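I Am Not Convinced by the Standing Desk

May 19, 2018

My office at Plelau is going over to standing desks in June, all of us at once, and I seem to be the only person who read the brochure to the end. The supplier is a firm called Prullov. They want 800 dollars for each desk, and there are 61 of us, so somebody upstairs must have liked the brochure a lot more than I did.

It says I will have more energy. It says my back will thank me. There is a chart with no numbers on the left side, and a woman on the front laughing at her keyboard, which I have never done in either position.

I did try one. Our Vaughan office has had a Peltoten desk by the window since last year, and I stood at it for a whole morning with an open mind and decent shoes. My back felt the same as ever. My feet hurt by lunch, and I caught myself leaning on one elbow like a man waiting for a bus.

A table is a flat thing at a height.
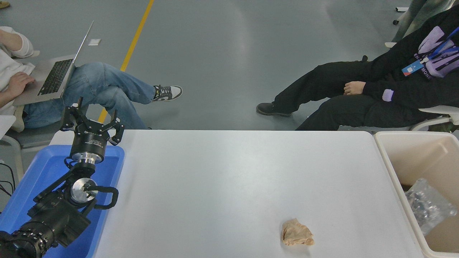
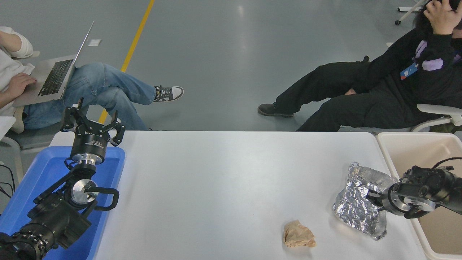 So is it better for you to stand all day than to sit all day? As far as I can tell you just swap a stiff back for sore feet, and the sensible thing is to change position often and go for a walk.

Walking costs nothing. I get up every hour or so, go down the stairs, go once around the parking lot and come back up. It takes me five minutes, and I have yet to see a brochure for it.

The other thing that bothers me is the button. These desks go up and down on a motor, and the whole pitch depends on people pressing it. At Vaughan I asked how often they moved theirs. One person said "all the time" and then couldn't remember which button was up. The rest had left it low and were sitting at it - an 800 dollar ordinary desk.

Maybe I'm wrong. I was wrong about the good chair, and I wouldn't give that back now. If I'm still standing after 20 days I'll say so on this blog. Meanwhile I've asked whether I can keep my old desk, and I'm told the form for that is on its way.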